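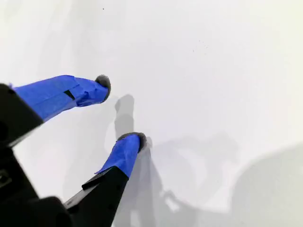
Where is Mount Bora and why do people visit it?
Mount Bora stands to the north-east of the town of Zelville, at the end of the Serville valley. People visit it mostly for the Giraldo Spring, for the ruined chapel on the southern slope and for the wide view from the summit.

Mount Bora

Mount Bora is a hill of limestone with a height of 754 metres above sea level. It is the highest point of the Serville valley, and in clear weather it can be seen from every village of the valley. The name is used by local people for the summit and also for the whole ridge behind it, which can confuse visitors who ask for directions. On older maps the summit is written as Bora Head, and the ridge has no name.

Geography

The hill has two tops joined by a low saddle. The western top is the higher one and carries a stone pillar left by surveyors. The eastern top is flat and covered with short grass, and sheep are brought there in the warm months. The northern side falls steeply to the river and is almost without paths. The southern side is gentle, with terraces that were once planted with vines and are now mostly given to walnut and plum trees.

Because the rock lets the rain pass through, there are no streams on the upper part of the hill. The water comes out again at the foot, in a line of small springs. The Giraldo Spring is the strongest of them and does not dry up in summer. The others are known only by the names of the fields in which they rise.

The weather on the summit changes quickly. Fog often stays in the saddle until ten in the morning, while the town below has already sun. Snow usually comes in December and remains longest on the north side, in the hollow which shepherds call the Cellar.

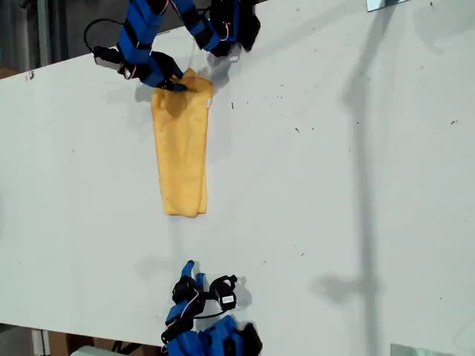 Yellow towel on a white tabletop, with a blue and black robotic hand at its upper end.

Legend

According to the legend, a salt merchant named Giraldo was crossing the hill at night with his only mule. A storm surprised him in the saddle, and he lost the path. He promised that he would give all his salt to the poor of Zelville if he came down alive. The mule then walked straight to a rock at the foot of the hill and struck it with its hoof, and water came out. Giraldo followed the water to the town and kept his promise, and he is said to have lived afterwards as a hermit beside the spring.

A second version is told in the upper villages. In this one the merchant breaks his promise and keeps one sack of salt for himself. The sack turns to stone on the mule's back, and the white boulder beside the path — called the Salt Sack — is shown as the proof. The schoolteacher Rodel Policarpio wrote down both versions from old shepherds and printed them in a small book, which is kept in the town library. He noted that the mule has a name in the upper villages but not in Zelville, and that no teller could explain the difference.

The chapel

The chapel on the southern slope was built on the place where the hermit was believed to have had his hut. Only the eastern wall, the doorway and a part of the floor remain. The walls are of the same limestone as the hill, but the frame of the door is cut from a darker stone that is not found in the valley. Above the door there is a carving of a mule, now much worn.

The roof fell during a winter storm and was not replaced, as the parish had by then a new church in the town. For many years farmers took stones from the ruin for their terrace walls. This was stopped when the architect Niall Forsyth made drawings of the building and asked the town council to protect it. His drawings show a small bell tower at the western end, of which nothing can be seen today. Mawuli Nartey later questioned this tower in an article on the churches of the valley. In his opinion the foundations are too thin to have carried it, and the question is still open.

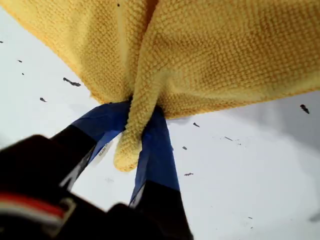 Customs

On the last evening of the plum harvest the people of Zelville walk up to the spring with lanterns. Each family brings a pinch of salt and throws it into the basin, and the oldest person present drinks first. After this, bread and plum cakes are eaten on the grass. The walk was given up for a long period and was started again by a group of parents from the school. In its present form it is shorter than before: formerly the people continued to the chapel and stayed there until sunrise.

A song belongs to the custom. It has 40 verses, of which only the first few are commonly sung. Meron Tilahun, who recorded it in the upper villages, believes that the melody is older than the words and that it was in the beginning a song for driving animals.

Paths and access

The usual path starts behind the old mill in Zelville and goes up through the terraces to the spring, the Salt Sack and the chapel. From the chapel it becomes narrower and climbs to the saddle, where it divides towards the two tops. The path is marked with white paint as far as the saddle. Above it there are only heaps of stones, and in fog these are difficult to follow.

A longer path comes from Serville, the village at the mouth of the valley. It keeps to the river and then turns up by the eastern ridge. It was cleared of bushes under the direction of the forester Jhonatan Arboleda, who also placed the benches along it. Dogs must be kept on a lead on the eastern top while the sheep are there. Cars can be left at the mill, and there is drinking water at the spring but none higher up.

See also

Giraldo Spring
Serville valley
Zelville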